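Notebook, front room
Wednesday, July 24, 2019

Hala Fakhoury is away until next week, so I'm writing more than I usually would (sorry, Hala, you did ask!). Most of today went into the front room and the green board, plus a long think about the glass cabinet, which I have been complaining about ever since it came over from Julham.

My complaint is the same as always. Dark smoked glass looks lovely for the length of time it takes to wipe it, and then every lamp and every shirt in the room is in it. You put something down and you get two of it. I went over the top with the blue cloth and plain water this morning, no spray, and did the front edge separately with a dry corner. Mireille Boutros thinks we should just lay felt over the whole thing and be done. I'm holding out — I like the green tint along the edge too much.
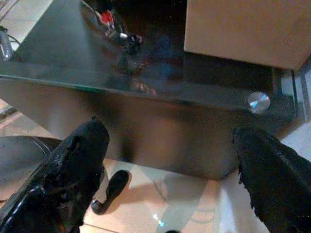

Glass top, front edge, beige box at the back. Reflections as usual.

I'd still like to know who makes those round silvery fittings at the corner. Chidiac had something close in their catalog but the size was wrong, and the man on the phone wanted me to order 6 of them when I need one spare. If anybody is going past the shop in Lukville, take a tracing with you and ask at the counter.

Next, the things that live on top of the cabinet. I keep saying it isn't a shelf and then I put stuff on it myself. The orange and white shopping bag is the fabric bag for now, and the red and white stripe can stay in it until Mireille has decided on the curtain for the store cupboard. She wants the stripes running up and down, I said that would be a lot of matching at the seam, and we left it there. Please don't pull pieces out for rags! The rag bin is under the sink and has been since December.
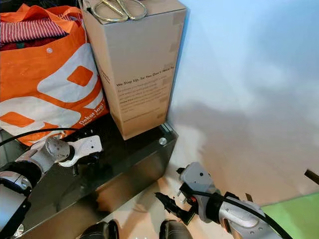 Scissors: the gold pair is for cloth and paper only. I know it's handy for tape, and I know I've done it too, but the blades gum up and then I spend half an hour with a cotton ball and rubbing alcohol. Tape gets the box cutter. I've written it on the lid of the drawer as well, in case this page goes unread (it will).

The tall cardboard box needs a proper home. I made myself read the front while the kettle was on: "We Stay Up, So You Don't Have To". I wish somebody would! Hosport sent a note about the missing packing slip, order ending 1833, and I've answered that one, so leave it alone.

Then keys. I want the small ones on a hook on the green wall, where you can see from the door whether they're there or not. A saucer is no good, a pocket is worse. The hook points up, so a key ring ought to sit on it without being fussed with, and the black tape on the wall can stay up until I've settled on the height. My vote is a bit lower than now, for Mireille's sake.
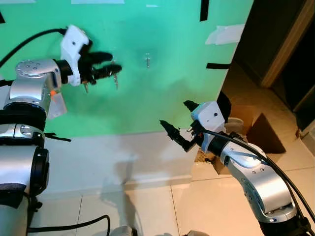 Green board, pegs and glue

The mint green came out patchy and I've stopped minding. A second coat would even it up, but then all the tape has to come off, and I'd rather paint once when the layout is final.

Tape as it stands is white along the top and black for the markers, with one black strip on the white wall at the lower left. The crumpled white bit at the right edge should be redone. I'd use a fresh length and press it from the middle outward.

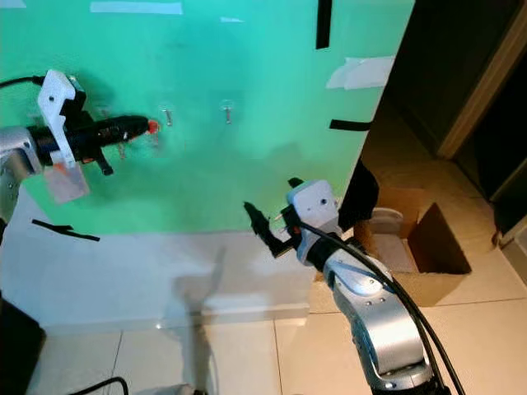 For the pegs I'm sticking with the small clear holders. They look neat, and a metal screw or hook in one of them can be swapped without making a new hole in the board. Hot glue for the holders, a small dot, and hold it for a slow count of 5. Too much glue squeezes out at the sides and dries into those horrible strings that catch on your sleeve. Glue gun always goes back on its stand, never flat on the tile.

Still to buy: glue sticks (the short ones), white tape, 3 more clear holders, felt if Mireille wins.

Hala, your mug is in the top cupboard, behind the tea.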